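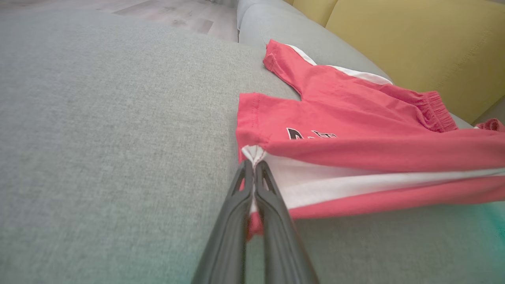

衣物整理软件组例会纪要

项目:Ridosero 双臂衣物整理
单位:Prarer 控制与感知软件组
地点:Ebihara 楼会议间,部分人员远程接入
时间:二月,下午两点开始
主持:Mateja Kneževič
记录:Kamlesh Nishad
出席:Sunita Mittal、Dinesh Uniyal、Lamduan Duangkaew、Mateja Kneževič、Kamlesh Nishad
缺席:无

一、上次会议遗留事项

1. 腕部相机与头部相机的时间戳对齐。Dinesh 已将两侧腕部相机的时间戳改为取曝光中点,头部相机仍取驱动回调时刻。合并入主分支后,三路画面在回放工具 Wivance 里能按同一时间轴拖动,但快速动作段落中头部画面仍有可见滞后。本项未关闭,转入第三节讨论。

2. 抓取状态机文档。Lamduan 已提交初稿,Sunita 审阅后提出两处修改:一是“预接触”与“接触”两个状态的退出条件写反了;二是超时后的回退路径缺少对另一侧手臂的说明。修改稿已上传,本项关闭。

3. 布料分割模型的类别表。原定合并“袖”与“袖口”两类,Sunita 试训后认为合并会影响带松紧袖口的上衣,建议保留。会议同意保留,类别表冻结,后续增删须走变更单。本项关闭。

4. 日志磁盘占用。Kamlesh 把关节力矩日志改为分块压缩,写入线程的优先级同时下调。尚未发现丢帧,继续观察。

二、感知:沙发场景下的布料分割

Sunita 汇报。当前场景为浅灰色布面沙发,坐垫上放置待整理衣物,机器人从坐垫前方操作。测试衣物以红白拼色为主,另有粉色短袖。主要问题集中在白色部分。

(一)白色布料与灰色坐垫的边界

红色区域的分割边界稳定。白色镶边、白色短袖与浅灰坐垫之间亮度差较小,光线柔和时边界会向坐垫一侧漂移。漂移在单帧上看不严重,但跟踪模块以前一帧掩膜作为先验,误差会逐帧累积,几十帧后掩膜可能把坐垫纹理吃进去一块。

Sunita 试过三种处理办法。第一种是在掩膜更新时加入局部纹理项,利用坐垫织纹的细密颗粒与衣物表面的差别,效果在头部视角尚可,在腕部视角因离焦而失效。第二种是定期丢弃先验重新分割,能清掉累积误差,代价是重分割那一帧耗时明显变长。第三种是用深度台阶约束边界,平铺的单层布料几乎没有台阶可用,只在袖口、领口等有厚度处有帮助。

Dinesh 询问能否把第二种办法放到异步线程。Sunita 答复可以,但结果返回时衣物可能已被拉动,需要用手部位姿做一次运动补偿,补偿只对被夹持点附近成立,远端不成立。

讨论后决定:以第二种为主,异步执行,返回结果只在夹爪静止或低速时采纳;第三种作为袖口和领口处的附加约束;第一种暂停。

(二)夹爪指示灯造成的偏色

夹爪底部的绿色指示灯会在附近灰色布面上投下一层青绿色。腕部相机画面下缘偏色尤其稳定,分割模型曾把该区域判为“其他物体”。Lamduan 建议直接调暗指示灯,Mateja 认为指示灯状态供现场人员判断使能情况,亮度不能由软件组单独改动。

Sunita 提出两个软件侧办法:其一,训练时对画面下缘做随机青绿色增广;其二,在腕部相机标定文件里加入一张静态增益图,推理前先做校正。前者实现简单,后者对指示灯颜色变化(使能、告警)不适用。

决定:采用训练增广,覆盖使能色与告警色;静态增益图不做。

(三)印花文字与折痕

球衣胸前的字母和号码带黑色描边,描边在皱褶处容易被检测为折痕边缘,进而影响折线估计。Sunita 已把折痕检测的输入从灰度梯度改为深度与法向的组合,灰度只在深度缺失时使用。回放数据上误检下降,但黑色印花处深度本身也有空洞,恰好会触发灰度回退。

Dinesh 建议在回退前加一道判断:若空洞形状与已知印花掩膜重合,则跳过该区域,折线由两侧外推。Sunita 同意试做。印花掩膜不作为正式类别输出,仅供内部使用,以免影响已冻结的类别表。

(四)多件衣物同时在场

坐垫上可能同时存在多件颜色接近的衣物。现有实例区分依赖空间距离,两件相距较远时没有问题,靠近后会合并为一个实例,规划模块随后会给出跨两件衣物的抓取点对。
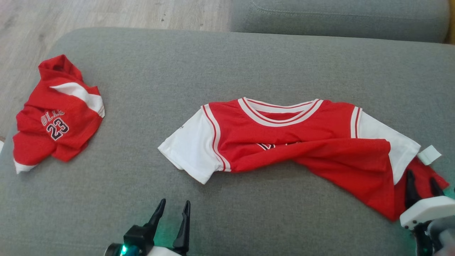 Sunita 建议加入领口作为实例锚点:每件上衣至多一个领口,检测到几个领口即设几个实例下限。Lamduan 指出衣物团成一堆时领口往往不可见,锚点法会漏。Sunita 认为漏检时退回空间距离即可,不比现状更差。Mateja 要求在接口里把两种来源区分开,规划侧需要知道实例划分是由锚点得到还是由距离得到,并据此决定是否允许双臂同时抓取。

决定:实例消息增加来源字段与置信度;来源为“距离”且置信度低于阈值时,规划侧只允许单臂动作。阈值由 Sunita 与 Lamduan 线下商定。

三、控制:夹持与双臂协调

Dinesh 汇报。

(一)下摆抓取的滑脱判定

现行判定依据为指间开度与电机电流。夹住单层布料时,开度接近全闭,电流与空夹差别很小,判定不可靠。夹住折叠边或聚拢的布料时信号较好。

Dinesh 提出增加腕部视觉判定:夹持后小幅上提,比较指尖附近光流与手部运动是否一致。一致则认为布料随手运动,不一致则认为滑脱。初步实现中,光流窗口取在两指尖之间偏前的位置。问题有两个:一是手指本体占据画面下部,窗口必须避开手指掩膜;二是单色布面缺少纹理,光流噪声大。

Sunita 提供了手指掩膜的生成方法,由运动学与手指模型投影得到,不依赖学习模型,指尖附近的三角形开孔已在模型中体现,投影时不填充。Dinesh 原先用凸包近似,开孔处会误遮布料,改用新掩膜后该问题消除。

关于无纹理布面,Lamduan 建议改比较布料边缘的位移。Dinesh 认为边缘位移更稳,但要求边缘在视野中可见,抓取点离边缘较远时仍需光流。会议同意两者并用,按边缘可见性切换。切换逻辑放在感知侧,控制侧只接收“随动”“未随动”“无法判断”三个结果。

Mateja 追问“无法判断”时控制侧的行为。Dinesh 的现方案是保持夹持并再上提一次,仍无法判断则按未随动处理。Mateja 认为反复上提会改变衣物形态,规划侧原有的折线估计随之作废,应通知规划模块。Dinesh 同意,每次试探上提后都发布一次“形态可能改变”事件。

(二)拉展动作的力限

双臂拉展时,一侧夹持下摆,另一侧等待或夹持对侧。目前力限为常数,对弹性较大的布料偏保守,对棉质布料则偶有拖动整件衣物的情况。Dinesh 拟将力限改为随位移变化的曲线:起始段低,布料拉直后允许短时升高,到平台后立即停止。

Sunita 问拉直如何判定。Dinesh 答复目前看力对位移的斜率变化,腕部没有单独的力传感器,使用关节力矩估计,低速时受摩擦影响较大。Kamlesh 补充,力矩日志中静摩擦段的偏置在冷机和热机之间有变化,若按固定偏置补偿,开机后前一段时间的估计不可信。

决定:先做偏置在线估计,仅在手臂静止且未夹持时更新;力限曲线保留开关,默认关闭,待偏置估计验证后再开。

(三)等待侧手臂的位置

一侧夹持时,另一侧手臂停在坐垫上方张开等待。头部相机从上向下看,等待侧夹爪会遮挡一部分坐垫,恰好可能挡住衣袖或衣领。Lamduan 希望等待位由规划模块指定,现在写死在控制配置里。

Dinesh 没有反对意见,但提出等待位必须满足两个条件:从该位置到下一抓取点的路径不经过已夹持布料的上方;切换急停恢复后可直接回到安全位。Lamduan 确认规划侧能给出满足前一条的候选,后一条需要控制侧提供校验接口。

决定:控制侧提供等待位校验接口,规划侧每次请求附带候选列表,控制侧返回首个可行项;全部不可行时沿用旧配置值。

(四)时间同步

接第一节遗留事项。头部画面滞后来自两部分,一部分是驱动缓冲,一部分是压缩编码线程排队。Dinesh 测得从曝光到感知节点收到图像的端到端延迟,最差情况近600毫秒,出现在三路相机同时录制并在线推理时。关闭录制后恢复正常。

Kamlesh 认为瓶颈在编码线程与推理预处理抢占同一组处理器核心。建议将编码线程绑定到单独核心,并把头部相机的录制改为旁路,推理先取原始图像,录制端后取。Dinesh 同意。时间戳仍需改为曝光时刻,否则旁路后滞后只是从记录中消失,下游补偿无从谈起。

决定:先改时间戳,再做绑核与旁路,两项分开提交,中间各跑一轮回放对比。

四、规划:动作序列与失败恢复

Lamduan 汇报。

(一)整平与折叠的衔接

当前序列为:识别衣物、选取抓取点、拉展、整平、折袖、对折、归位。拉展与整平之间没有明确的验收条件,只要动作执行完就进入下一步。下摆仍有扭转时进入折袖,折线会偏斜,后续对折无法补救。

Lamduan 拟增加整平验收,检查三项:领口到下摆中线是否接近直线;两侧袖根到中线的距离是否相近;掩膜轮廓内是否存在超过一层的重叠。前两项由关键点得到,第三项依赖深度。Sunita 提醒第三项在坐垫弯曲处会误报,坐垫前缘呈圆弧下落,单层布料搭在上面也会产生高差。

会上讨论了坐垫曲面的处理。做法之一是在放置衣物前采一帧空坐垫深度作为基准,缺点是坐垫受压后会变形,且沙发或机器人底座稍有移动就得重采。做法之二是用衣物掩膜外的坐垫点在线拟合曲面。Dinesh 倾向后者,认为机器人底座位置不应成为感知的隐含前提。Sunita 担心衣物占满坐垫时可用点太少。

决定:采用在线拟合;可用点不足时沿用上一次有效拟合,并附加时效标记,超时后第三项检查返回“未知”,不作为阻断条件。

(二)抓取点评分

现有评分由可达性、离边距离、布料层数三项加权。Lamduan 发现评分偏好折叠聚拢处,夹持成功率较高,但拉展后常带起多层布料。拟按阶段切换权重:整理初期允许抓多层,先把衣物从团状拉开;进入整平后对多层抓取加大惩罚。

Sunita 问阶段由谁判断。Lamduan 答复由掩膜面积与该类衣物参考展开面积之比判断,参考面积按衣物类别取,儿童尺码与成人尺码差别很大,需要实例级的尺寸估计。Sunita 说可用领口宽度粗估尺码,领口不可见时没有好办法。

会议未就尺码估计作出结论。Lamduan 先用领口可见的数据试做,结果下次再议。阶段切换的权重可先以人工给定尺码的方式验证。

(三)恢复策略

滑脱后的恢复目前是原地重试。Lamduan 从回放中归纳了几种情形:布料仍在指尖下方、布料回弹离开指尖、布料被带到坐垫前缘之外。只有第一种适合原地重试。第二种需要重新选点。第三种应停止该臂动作,由另一臂在坐垫内侧选点把布料拉回,若两臂都不可达则请求人工处理。

Mateja 要求第三种情形的判定不得依赖分割模型单独输出,须有深度佐证,避免误停。Lamduan 同意加入坐垫前缘的几何约束,边缘位置取自上一条所述的拟合曲面。

恢复次数上限定为3次,计数按单个抓取目标累计,换目标后清零。超过上限转人工,不再自动切换到另一只手臂重复同一目标。

(四)腕部视角下的接近段

接近段最后一小段由腕部视觉伺服完成。Lamduan 反映,手指进入坐垫上方后,若视野里没有被选中的布料边缘,伺服会锁定坐垫自身的滚边或缝线。前缘滚边与衣物下摆在腕部视角下的曲率相近,单看边缘特征难以区分。

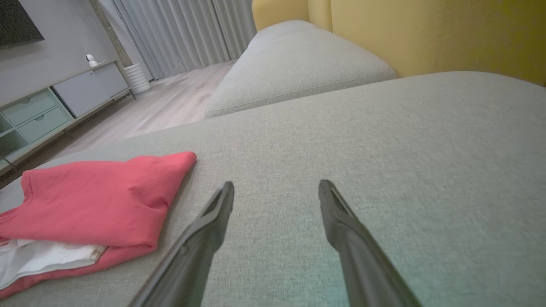
Dinesh 提出由头部视角给出目标在腕部画面中的预期位置,腕部伺服只在该位置附近搜索,找不到就退回,不得扩大搜索范围。Sunita 表示头部与腕部的外参目前够用,但头部图像滞后会直接变成预期位置的偏差,因此此项依赖时间同步先完成。

另有一处背景干扰。腕部相机抬起时视野会越过坐垫,看到地板、窗帘和靠墙的柜子,窗帘竖向褶皱偶尔被判为布料。Sunita 认为按深度截断即可,超出坐垫工作区的点一律不参与。Lamduan 确认规划侧已有工作区定义,以机器人底座坐标表示,可以发布给感知侧使用。

决定:工作区由规划侧统一发布,感知侧订阅后裁剪点云与掩膜;伺服搜索窗限制与时间同步改动在同一版本内启用。

五、工具:Wivance 回放与标注

Kamlesh 汇报。

(一)数据现状

沙发场景回放库现有片段2,825段,其中1,218段完成了阶段标注,其余只有自动切分结果。自动切分以夹爪开合为界,试探上提会被切成单独的短段,标注人员需要手工合并。Dinesh 所述“形态可能改变”事件上线后,可用该事件辅助切分,旧数据没有此事件,仍按原规则处理。

(二)三路同屏

Wivance 新版支持头部和左右腕部同屏,时间轴共用。左右腕部画面的排列曾与机器人左右相反,部分标注把左右手写反。Kamlesh 已修正排列,并写了检查脚本,以关节角变化与标注中的动作手进行比对,不一致的列入待复核清单。

Sunita 要求在清单处理完之前,训练侧不要使用受影响片段的左右手标签。Kamlesh 会在数据索引中加标记,加载器默认跳过。

(三)仿真与回放的一致性

Lamduan 询问能否在 Wivance 中重放规划决策,以便比较改权重前后的选点。Kamlesh 说目前只记录最终选点,候选点及评分没有落盘。落盘全部候选数据量偏大,建议只存排名靠前的若干项和各分项得分。Lamduan 接受,并要求同时记录当时的感知消息版本号,否则重放时无法判断差异来自感知还是规划。

(四)配置管理

近期出现一次现场配置与仓库不一致的情况,等待位被手工改过而未提交,排查耗时较长。Mateja 要求启动时计算配置摘要并写入日志头,与仓库版本不符时仍可启动,但界面须给出提示,回放索引中同步标记。Kamlesh 负责实现。

六、接口变更汇总

以下变更须在合并前更新接口文档,由提交人负责。

实例消息:增加来源字段、置信度。提交人 Sunita Mittal。
夹持判定消息:改为三值结果,附判定依据(边缘或光流)。提交人 Sunita Mittal,Dinesh Uniyal 会签。
形态改变事件:新增,由控制侧发布。提交人 Dinesh Uniyal。
等待位校验服务:新增,请求为候选列表,返回首个可行项或空。提交人 Dinesh Uniyal。
工作区消息:新增,由规划侧发布,底座坐标系。提交人 Lamduan Duangkaew。
选点记录:新增落盘格式,含分项得分与感知消息版本号。提交人 Kamlesh Nishad,格式由 Lamduan Duangkaew 确认。

Mateja 强调夹持判定消息为不兼容改动,旧的布尔字段不保留,所有订阅方在同一次合并中修改。Lamduan 核对后确认规划侧有两处订阅,Kamlesh 的回放插件有一处。

七、待办事项

Sunita Mittal
异步重分割及低速采纳条件;青绿色与告警色增广重训;印花空洞跳过逻辑;领口锚点实例划分;坐垫曲面在线拟合。

Dinesh Uniyal
头部相机时间戳改为曝光时刻;随动判定接入控制侧;力矩偏置在线估计;等待位校验接口。力限曲线代码可先入库,开关默认关闭。

Lamduan Duangkaew
整平验收;分阶段权重验证(人工给定尺码);滑脱后三类恢复分支;发布工作区消息;与 Sunita 商定实例置信度阈值。

Kamlesh Nishad
编码线程绑核与录制旁路,待时间戳改动合并后开始;左右手标注复核清单;选点记录落盘;配置摘要与提示。

Mateja Kneževič
向硬件组询问指示灯亮度能否分级,仅作信息收集;接口文档终审;安排合并顺序。

八、其他

Dinesh 提出手指外形若有更换,应提前通知软件组更新手指模型,投影掩膜与碰撞模型共用同一文件。Mateja 将转达。

Lamduan 询问叠放衣物(一件压在另一件上)是否纳入本阶段。Mateja 答复本阶段只处理单层摆放的多件衣物,已折好的衣物堆按障碍物处理,不得抓取。Sunita 指出类别表里没有“已折叠”,目前靠规划侧记录已完成位置来区分,重启后记录会丢失。此项记为已知问题,Lamduan 评估把完成位置持久化的工作量。

下次会议先看时间同步的回放对比,再议尺码估计。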